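Notebook, equipment planning, July, 4:40 pm

Spent the afternoon on the Brolby quote and I'm more excited about it than I expected to be. They can do a second two-arm station with the same footprint as ours, and the table frame is in the price this time. Last year's Skundatar quote left the frame out and we only noticed after the form had gone upstairs.

Numbers so far:
Bins, white, open top, handle cutout: $63 a pack
Spare finger pads: $43 a set, want two sets
Side rails and mounting plates: $300
Cable sleeves, e-stop box, second power strip: $834 all in (seems high, ask again)
Arms: waiting on the real quote, don't guess

Lobo is the cheaper route for the rails, but their lead time is vague and Bristham wants everything spent before the cutoff. I'd take the dearer rails and sleep well. Also ask whether the arms can ship ahead of the frame! We could bench test them for a couple of weeks while we wait.

Still open: a third camera per station, or put that money into spare motors? I lean spares. A dead shoulder motor stops everything, and a camera we can borrow from next door.

Sorting ramen into the white bins:

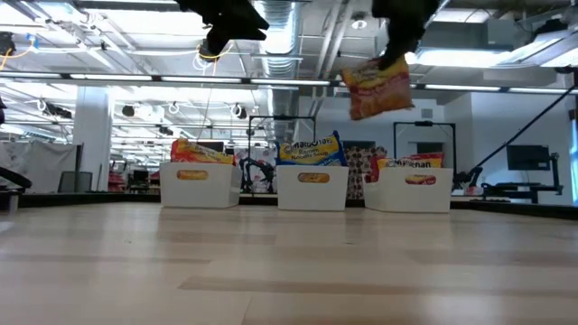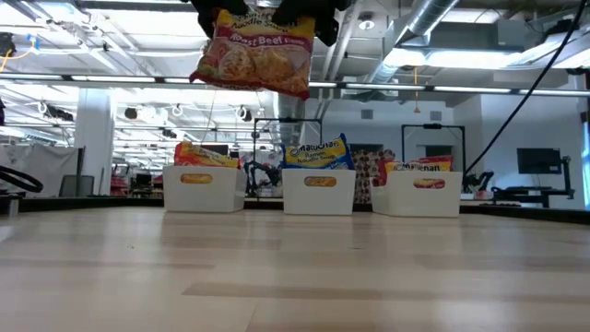
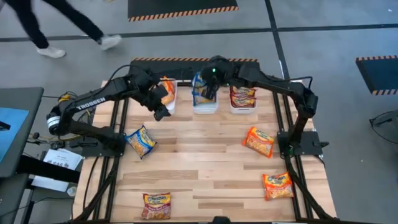 Consumables need their own line in the budget this round, and a decent one. Last time they got folded into "misc" and we were paying for groceries out of pocket by fall. Noodle packets are great for the money: cheap, easy to restock, and the crinkly wrapper gives the fingers something properly awkward to pinch. The blue-and-yellow ones next to the red and orange make a nice color sort too, so I'd buy mixed flavors by the case and keep a sealed one on the shelf. Want to add soft pouches and a few small boxes for the second station, same bins, so we can swap tasks between tables without touching the layout.

To do: email Brolby re split shipping, get Lobo to put a lead time in writing, measure the doorway again (the frame comes assembled).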